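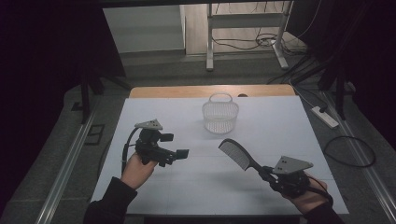
Home Baskets Guides FAQ Contact

Combs, Brushes and Little Baskets: Your Questions

Hello, and thank you for stopping by the Grimanier help page! We get a lot of mail about hair things and where on earth to put them, and we do love reading it, so we've gathered up the questions that come in most often. Pour yourself something nice and have a look.

What size basket do I need for my combs?

Smaller than you think, most of the time. For one person with a couple of combs and a bag of hair ties, our Feto basket is plenty, at 12 centimeters across. For a family we'd go up to the Trolent, which is 18 across and tall enough that a long-handled comb can stand up without toppling the whole thing over (we've all been there, usually at 7:30 on a school morning).

Should the comb go in teeth up or teeth down?

We put ours in handle down, teeth up, so that we can see which comb is which before we grab it. Fine-toothed combs in particular are happier this way, with nothing pressing on the teeth. If you have very little ones in the house who reach in without looking, though, lay the combs flat and save yourself the tears.

Does it matter if the basket has holes in it?

For anything that gets rinsed, yes, it really does help. A comb put away damp in a solid cup will sit in its own puddle, and before long there's a gray film at the bottom that you'd sooner not think about. With open sides the air gets in and you can be a bit lazier about drying. Pick one with a handle, too, if you carry your things from room to room – I take mine to the kitchen table, where the light is better.

How do I wash a plastic comb properly?

Pull out the loose hair first, then soak the comb in warm water with a squirt of dish soap while you go and do something else. An old toothbrush run along the teeth will bring out whatever is left. Rinse, shake it over the sink, and leave it on a towel. Please don't boil it! We had 85 letters about bent combs last year and I think hot water was behind nearly every one.

Where's the best place to sort through it all?

Somewhere pale and flat. Tip the basket out on a white or light-colored tabletop and every hair pin shows up at once, and so does the dust, so keep a damp cloth close by. Do the pins first and the combs last, and put back only what you used in the past month or so. The rest can go in a drawer until you miss it.

How do I keep hair and bits off the floor afterward? 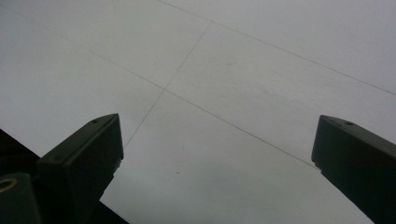
Sweep before you mop, always, or you'll just be pushing wet hair from one side of the room to the other. I go over ours dry with a soft broom, then once more with a cloth wrapped around it for the fine stuff. Light tile is a strict teacher in this respect: on big off-white squares like these, even one tiny dark speck stands out as plain as anything, and the eye goes straight to it. Follow the thin gray grout lines with the corner of your cloth while you're down there, and finish with clean water and not too much soap, as soap left to dry can leave streaks.

Is the Morelli lid coming back?

It is! We stopped making it in March and 190 of you wrote to ask why, which was very touching. It fits the Trolent only, I'm afraid, and we'll put it up on the Baskets page as soon as the new batch is in.

Can I send a basket back if it's the wrong size?

Of course you can. Just drop us a line first so we know to look out for the parcel – and do take your combs out before you wrap it up.

Page updated 7 July 2022

Share 18 shares 12 comments

© Grimanier. All rights reserved. | Contact us | Back to top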